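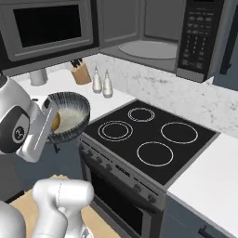
The Stone Shelves of Pultomness

Last updated: 10/04/2018

The headland of Pultomness extends into the sea for a little over two miles and ends in a series of flat rock terraces, known to residents as the Shelves. They are the principal reason that visitors come to this part of the coast, and they are among the least altered shoreline formations in the region.

The terraces consist of sandstone laid down in even beds. Softer layers between the beds have been worn away by the tide, leaving broad steps that descend toward the water. The longest of these measures 700 feet from end to end. At low water it is possible to walk its full length, although the outer third is covered with weed and requires care.

Access is from the village of Durkholm, where the coast road ends. A gravel path leaves the upper parking area and follows the cliff to the old signal house, then descends by 57 cut steps to the first terrace. The steps were cut for the quarry trade, which removed stone from the northern side for several generations. Drill marks remain in the rock there, and one half-finished millstone still lies where it was shaped.

The quarry closed when the harbor at Durkholm silted up. Stone could no longer be loaded directly, and the cost of hauling it inland was greater than the price it brought. The parish register of the period lists 2,488 inhabitants, a figure the village has not approached again.

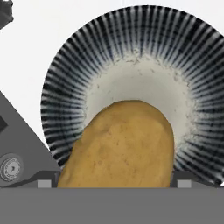
On the southern side the character of the shore changes. A stream named the Lò reaches the cliff edge and falls onto the second terrace, where it has cut a narrow channel to the sea. In a dry summer the fall is reduced to a thin line of water. After heavy rain it can be heard from the road, and the channel should not be crossed at such times.

Seabirds occupy the ledges above the fall from early spring. Up to 2,000 pairs nest on this stretch of cliff, and the lower path is closed until the young have left, normally at the end of July. The closure is marked by a chain at the signal house. Visitors are asked to respect it, including those who intend only to take a short look - the ledges are close to the path and the birds leave them readily when disturbed.

I have visited the Shelves in every season and consider the autumn months the most suitable. The light is lower, the path is open, and the tides expose more of the outer rock. The crossing to the islet of Priko is also possible on the lowest of these tides, but the interval is short and the return must be planned in advance.

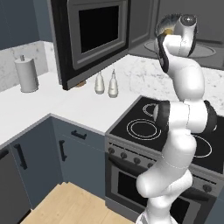
One reader of an earlier version of this page has commented that the interval at Priko is shorter than many tide tables suggest, and that a strong onshore wind shortens it further. The same comment advises turning back as soon as water enters the gully on the landward side. I am grateful for this correction and have followed the advice on my own visits since.

Parking at Durkholm is free of charge outside the summer season. There is no shelter beyond the signal house, and drinking water should be carried.

Contact the author | Copyright 2018, all rights reserved | Back to top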